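Weekend Course in Shop Practice
Session 4 handout: Holding the Work
Notes by Corey McAlister

Last session we talked about sharp edges. Tonight's subject is clamping, the least glamorous thing we cover and the one that produces most of the phone calls I get in December, when people are making gifts in a hurry.

Start with what a clamp is for. It presses two surfaces together hard enough that friction does the holding. Most of what goes wrong comes from forgetting the friction part. Sawdust under the piece, wax on the bench, a puddle of glue: each one turns your grip into a suggestion. Sweep first. Then sweep again, you missed the corner.

How hard to squeeze. Beginners tighten until the wood complains. Pine will take a dent from a bare steel jaw and keep it for life, so put a scrap between jaw and work. If you are leaning on the handle with your whole body, something else is wrong, usually a joint that doesn't fit. A clamp will close a bad joint for exactly as long as you leave the clamp on it. 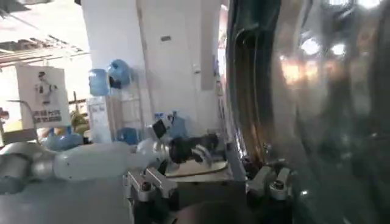
Fig. 3. A flat board on a machine base, with two bolted clamping brackets.

Where to put the pressure. Clamp directly over a spot that is supported from below. If there is a gap under the work, the clamp will bend the board into it, you will cut a beautifully straight line, and the board will spring back when released and show you a curve. Two clamps set well apart resist twisting better than one big clamp in the middle. I learned this on a tabletop that now serves as a very shallow bowl.

Order of tightening. Bring every clamp to finger tight before you finish any of them. Check the work against a square. Tighten a little at a time, moving back and forth, and check again – the piece likes to creep while you are admiring it.

Stops. A stop is a fixed block that the work butts against. It takes the side load, so the clamp only has to hold things down. Use one whenever you have more than two pieces to cut alike. Şengül Gökçe once cut 247 slats for the Skomer benches against a single stop, and they stacked like a deck of cards. Mine for the same job were cut by eye and are now kindling.

For next time: read chapter 8, and bring one project you have ruined by clamping it badly. If you have never ruined one, borrow one of mine.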